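導入前に画面の中で動かす
ボトル搬送セルの検証サービス「Primwood」を使ってみる

小ロットの瓶詰め品を扱う工場で、ロボットの見積もりが宙に浮いたままになる例は多い。腕の届く範囲、ハンドの形、架台の置き場所がどれも決まらず、メーカーも金額を出せない。Delbergが昨年12月に提供を始めた「Primwood」は、この段階を引き受けるサービスである。利用者は作業台と搬送物の寸法を送り、シミュレーション上に組まれたセルを受け取る。実機はその後で買う。

料金は作業単位で決まる。基本契約に含まれるのは、セルの構築が1件、レイアウト変更が3回、動作データの書き出しが1回。ハンドの形状を作り直す場合は別料金になる。操作画面は英語のみで、日本語の資料は導入手引きのPDFだけが用意されている。

今回は編集部で題材を決め、申し込みから納品データの確認までをひと通り試した。題材はラベル違いのボトルの移載である。茶色の瓶をアームでつかみ、トレーの上に立てる。瓶を扱う現場ならどこにでもある工程で、人がやれば説明もいらない。ロボットにやらせると、首をつかむか胴をつかむか、隣の瓶に指が当たらないか、背の高い構造物をどう避けるか、と決めることが続く。 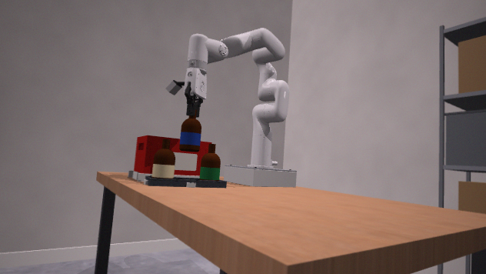 文=エデム・オセイ(Edem Osei)
取材協力=Delberg、Hakley

画面の中のセルは簡素である。木の天板のテーブルの奥に白いアームが立ち、黒いグリッパーが瓶の首をつかんでいる。ラベルの帯は青、クリーム、緑の3色。青の瓶をつかんでいる場面では、残りの2本はトレーの上で間隔を空けて立っている。その後ろに、開口部のある赤い箱形の構造物がある。

■ 申し込みからデータが届くまで

最初に記入するのは入力シートである。天板の寸法、瓶の外径と高さ、首の太さ、重量、トレーの縁の高さを書く。空欄があると受付が止まる。編集部は首の太さを測り忘れ、一度差し戻された。図面がなければ現物を送ってもよいが、採寸費がかかる。

Delbergで構築を担当したセイドゥ・エシュン氏は、シートのうち最も誤りが多いのは重量だと話す。「空の瓶の重さを書いてくる方がいます。中身の入った状態で運ぶのなら、入った状態の値が必要です。液面の揺れは標準のモデルに入っていないので、その点も最初にお伝えしています」

届いたデータはブラウザで開く。視点は自由に動かせ、再生速度も変えられる。関節ごとの角度と負荷は表で出るが、グラフの表示はやや見にくい。複数の関節を重ねると線の色が似ていて、拡大しないと区別がつかなかった。

■ 首をつかむか、胴をつかむか

標準の設定では首をつかむ。ラベルに触れないので、貼りたての瓶でも扱える。隣の瓶との間隔も胴をつかむより詰められる。一方、首の短い瓶では指のかかる長さが足りず、持ち上げた瓶が傾きやすい。キャップの縁に指が乗ると、締まり具合にも影響が出る。

Primwoodでは、つかむ高さを変えながら同じ動作を繰り返し計算できる。編集部では瓶の初期位置を少しずつずらし、777通りの条件で走らせた。このうち、指定した姿勢の範囲から外れたのは123通り。外れた条件は一覧から選んで再生でき、どこで傾いたのかを確かめられる。多くはトレーの縁に近い位置に瓶を置いた条件だった。

この機能は使いやすい。成功率の数字だけを渡されても現場では直しようがないが、該当する動作を見れば、トレーを動かすのか、置き位置を変えるのか、相談の材料になる。再生画面へのリンクを社内に送ることもできる。受け取った側にアカウントは必要ない。

■ カメラの扱い

アームの手首にはカメラを取り付けた状態で計算できる。取り付け角度は数値で入力する。カメラの視野は別ウィンドウに出るので、瓶の肩やラベルがどの高さまで写るかを確認できる。

ただし、照明は均一な状態が初期設定で、窓からの光や天井灯の映り込みは再現されない。ガラスの反射を理由に認識が失敗する現場は珍しくない。照明条件を加えるオプションはあるが、今回の契約には含まれていなかった。ラベルの色で仕分ける予定があるなら、最初から付けておいたほうがよい。

■ 先に使った会社の話

調味料の受託充填を行うHakleyは、出荷前の詰め替え工程でPrimwoodを利用した。生産技術担当のズウェイラ・アモア氏によると、当初はアームを作業台の手前に置くつもりだった。計算の結果、手前では人の通路にひじの部分が張り出すことがわかり、奥に移した。

「レイアウト変更は3回とも使い切りました。2回目で決まったと思ったのですが、補充の箱を置く棚を忘れていました。棚を入れたらまた当たりました」

同社ではその後、実機の据え付けまで進んでいる。書き出したデータはそのまま実機に流せたわけではなく、教示点の修正に163分を要した。床の傾きと天板のたわみが主な原因だったという。アモア氏は、この時間を長いとは見ていない。以前に別の工程で一から教示したときは、丸2日を充てていた。

反対に、利用を見送った会社もある。洗剤ボトルを扱うAddoのマージョリー・アクロイド氏は、容器の柔らかさを理由に挙げた。樹脂の容器はつかむとへこむ。Primwoodの標準モデルは硬い物を前提としており、へこみ方までは計算しない。同社は実機の貸し出しを受けて試験する方法を選んだ。

■ 向いている用途と注意点

硬い容器を決まった場所へ移す作業で、まだ設備を発注していない。この条件に合うなら検討する価値がある。レイアウトの当たりをつける段階で使えば、架台の作り直しを避けやすい。

サイクルタイムの値はそのまま信用しないほうがよい。納品データの値はハンドの開閉を理想的な速さで計算しており、エアの配管が長い現場では遅れが出る。Delbergも手引きの中で、実測による補正を求めている。安全柵や協働運転の評価はサービスの範囲外で、設置する側が別に行う。

書き出し形式についても確認が必要である。対応するコントローラーの一覧は手引きの巻末にあり、古い機種は載っていない。エリケム・アミサ氏が率いる開発チームが対応機種を増やしており、次の更新は4月23日に公開される。手持ちのロボットを使う予定の会社は、一覧に型式があることを確かめてから申し込むことになる。

申し込みはDelbergの受付窓口で行う。入力シートは契約前でも入手できる。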